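Print this page | E-mail this page
Reading time: 3 minutes

Cowie Court Residents' Association
Minutes of the autumn meeting, November 8, 2025
Held in the ground floor meeting room

Chair: Rasmus Rebane
Minutes: Lâm Tô
Apologies were received from flats 4, 11 and 27.

1. Minutes of the last meeting
Agreed as a correct record, with one change. Under item 6, "rear gate" should read "side gate". The rear gate was never discussed.

2. Matters arising
The side gate has a new closer and now shuts without slamming. Flat 9 said it is still heavy for anyone with a pushchair. Rasmus will ask the fitter if it can be eased.
The missing bin store key has been replaced. The deposit for a second key stays as it was.

3. Heating and hot water
Virnus serviced both boilers in the autumn and left a written report. The smaller boiler is sound. The larger one needs a new pump, and Virnus have quoted 3000 pounds including labour. A second quote has been asked for from Arka but had not arrived by the time of the meeting.
There was a long discussion about whether to wait. Flat 16 felt the pump should be done before the cold weather whatever Arka say. Flat 2 wanted both prices on paper first. Agreed to give Arka until the end of the month and then go ahead with Virnus if nothing has come.
Residents are asked not to turn the valves in the riser cupboards themselves. If a radiator is cold, report it to Lâm with the flat number and the room.

4. Stairwell lighting
The timer on the second floor goes off too soon - people are being left in the dark between landings. It can be reset with a small screwdriver and Rasmus offered to do it. The fitting outside flat 22 needs replacing altogether. Cost not to exceed 300 pounds, to come out of the repairs fund.

5. Bicycles
The labelling exercise was finished in the summer. 38 bicycles were tagged by their owners and 3 were left untagged. A last notice will go on those and they will be given to a repair charity in December if still unclaimed.
Flat 30 asked for a rack nearer the front door. There was some support, but the path is narrow there and the fire officer would have to be asked. Carried forward.

6. Shared kitchen
The kitchen next to the meeting room has been used more since bookings opened to all flats. The rota for cleaning is working on most weeks. Points raised:

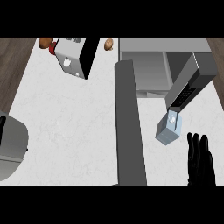 The booking sheet should show an end time as well as a start time, as two groups arrived together last month. Food left in the fridge after a booking will be thrown away the next morning. The tap drips unless turned off hard, and a new washer is to be fitted. Flat 14 asked if the cupboard could be locked. Not agreed, as too many people need to get at it.

7. Garden
The hedge on the Fanari Road side has been cut back. The contractor left the cuttings behind the shed and has been asked to return for them. Spring bulbs are in the shed for anyone who wants to plant a tub.

8. Any other business
Parcels are still being left in the porch. Residents are asked to take in only what is theirs.
Flat 19 is looking for a cat sitter over the holidays.

Next meeting: date to be fixed once the pump work is booked. Items for the agenda to Lâm Tô, please.

Contact the association | © Cowie Court Residents' Association | Back to top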